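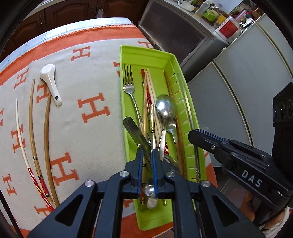
Who Does the Dishes? Chores and Fairness in Shared Student Housing

Summer project report, Social Research Methods
Handed in 18/07/2022

Why I picked this

My first idea for this project was commuting. I had a whole plan with bus timetables and everything, and my instructor said it was fine, and I was bored of it before I'd finished the proposal. Then we had a really stupid argument in my house over a casserole dish that had been soaking since the weekend, and I thought, okay, that's my project. Four people who like each other a lot managed to spend an entire evening being angry over a dish. I wanted to know if other houses were like that too, and whether the ones that weren't had figured something out.

So my research question ended up being: how do students who share a kitchen decide who cleans up, and what makes the arrangement feel fair or unfair to the people in it? I started out with a second question about whether chore charts work, but it kept getting swallowed by the first one, so I folded it in.

The setting

Everybody I surveyed lives in Sarnevden, either in the Vinurska apartments or in the older houses on the streets behind them. If you don't know Vinurska, it's the big complex past the rail line where a lot of second-years end up. The kitchens are small and they all have the same layout, with one sink, a short counter and a stove that's too close to the door. There are no dishwashers. The houses are more mixed. A few have dishwashers, and one has two sinks, which I was very jealous of.

I mention the kitchens because I think they matter more than I expected. In a tiny kitchen one dirty pan is everybody's problem right away. In a bigger one you can push it to the side and pretend for a while.

What other people have written

I won't go through all of my reading here (the list is in the appendix I handed in separately) but a few things stuck with me. Most of the research on housework is about couples and families, and there's much less on roommates. The family studies often talk about the difference between doing a chore and keeping track of it. Somebody has to notice that the dish soap is almost gone, and that noticing is work too, even if it doesn't look like it. I hadn't thought of that before, and it ended up being the most useful idea in the whole project.

The other thing I read about a lot is how people overestimate their own share. If you ask every person in a house how much of the cleaning they do and add it all up, you usually get more than the whole. I tried that at home before I started and yes, we were well over.

How I did it

I handed out 300 flyers. Some went on bulletin boards, most went under doors, and a pile of them went to the laundry room at Vinurska, where people have time to read. The flyer had a link to a survey that I made in Triltico, the form builder the department lets us use for free. I got answers from 29 households, which I was happy with even though it looks small next to the number of flyers. One person filled it in for each household, and I'll come back to why that was a mistake.

After the survey I asked for households that would keep a kitchen diary for 21 days. The diary was one sheet of paper for the fridge. Every time you cleaned something that wasn't only yours, you put your initial and one word for what it was. That was it! I had a much fancier version at first with start and end times and a mood scale, and I tested it in my own house and we quit on the second day. Six households signed up for the simple one and five of them finished.

Last, I did group interviews with three of the diary households. Each one took 40 minutes, and I recorded the sound on my phone and typed it up that same night while I still remembered who had been laughing at what.

I gave every diary household a bottle of Tokarz dish soap as a thank-you, and two of them told me it was the nicest thing under the sink.

What I found

1. Most houses don't have a system, they have a habit

When I asked "How do you decide who cleans up?" the most common answer was some version of "we just do it." I was ready to write that off as people not wanting to type, but the interviews backed it up. People really hadn't talked about it. Somebody started doing the pans in the fall, and by spring that person was the pan person. In one house the others were surprised to hear that the pan person hated it. She had never said so. She thought it was obvious from how loudly she did them.

2. "Clean your own stuff" sounds fair and falls apart on shared stuff

A lot of houses told me their rule was that you wash what you use. For plates and mugs this works pretty well. It gets messy with everything that doesn't belong to one meal – the stovetop, the sink strainer, the dish towels, the crumbs, the drawer. Silverware was a funny in-between case. People knew which mug was theirs, but forks and spoons mostly got pooled, and a jumbled tray of them was the one thing nearly every house I visited had in common, whatever else they fought over. Nobody claimed it and nobody sorted it. One house told me they'd stopped looking for matching forks in the first week.

The diaries showed the same thing. The words that came up over and over were plates and pans. The words that hardly came up at all were towels, trash can and fridge. When I pointed this out in the interviews, there was usually a silence and then somebody said "I do the towels, I just don't write it down."

3. Charts work for a while

Several households had a chart or had tried one. The ones that liked their chart had all made it together, usually over food, and had put very few things on it. The ones that hated it had mostly had it made for them by one roommate. I feel a bit bad saying that, as I have been that roommate. I made ours in four colors.

The problem people brought up the most was swapping. You trade your turn for someone's exam week, then they trade back, then somebody goes home for a weekend and the chart doesn't match real life anymore. Once that happens people stop trusting it, and an old chart on the fridge seemed to make them more annoyed than having none. One group had turned theirs over and used the back for groceries.

4. Timing causes more fights than effort

This was my favorite finding. In all three interviews the arguments weren't really over who did more. They were over when. One person thinks "I'll do it tonight" is completely reasonable, and another one can't cook until the sink is clear. Both of them do their dishes! But one feels nagged and the other feels like they're living in a mess.

One house fixed this with a very small rule. The sink has to be empty before anyone starts cooking dinner, and whoever's things are in it gets a text. They don't care what happens the rest of the day. They told me they hadn't fought over dishes since they started it, and I believe them, mostly, because they were the only group where nobody interrupted anybody during the interview.

5. The person who keeps track gets tired

This goes back to the reading. In every diary household, at least one person was the one who bought sponges, noticed smells and sent the group message. That person wasn't always the one with the most initials on the sheet. In one house it was the person with the fewest, and the others had him down as the lazy one until we talked it through. I didn't have a question about this in the survey at all, and I wish I had.

What went wrong

The biggest problem was having one person answer for each household. I'm pretty sure the kind of person who picks up a flyer about chores and fills in the form is also the kind of person who does a lot of them, so my survey is probably the keeping-track people complaining. I can't prove it, but the tone of the comments box was something.

The diary also changed what people did. Two households said they cleaned more because the sheet was there, and one admitted to a sort of race over who could get the most initials. That's great for their kitchen and bad for my data. I should have thrown out the first few days, when everybody was showing off, but I only thought of that after I'd made the tables.

I also knew people in one of the houses I interviewed. I tried to act like I didn't, and they thought that was hilarious, so the start of that recording is mostly unusable.

And summer is a weird time to do this. Some rooms were empty and some were sublet to people who'd only just moved in, and new people are on their best behavior. I'd love to see the same diary done in November.

What I'd do next

If I got to keep going, I would have everybody in a household answer separately and compare. I'd add a few questions on noticing and buying things as well as washing. I'd also like to look at the kitchens themselves, maybe matching small and large ones with the same number of people, since the Vinurska households wrote the most about timing and I have a feeling the single sink has a lot to do with it.

For my own house, we've borrowed the empty sink rule. We took my chart down too – I was outvoted. The casserole dish is clean, and it lives on top of the fridge now where none of us can reach it without a chair.

Recent student projects

Waiting for the Bus: How Sarnevden Students Spend Dead Time
Secondhand Textbooks and Who Buys Them
Noise and Sleep at the Vinurska Apartments
Why People Quit Clubs in Their First Semester
Writing Better Survey Questions in Triltico
Lunch on Campus: Packed, Bought or Skipped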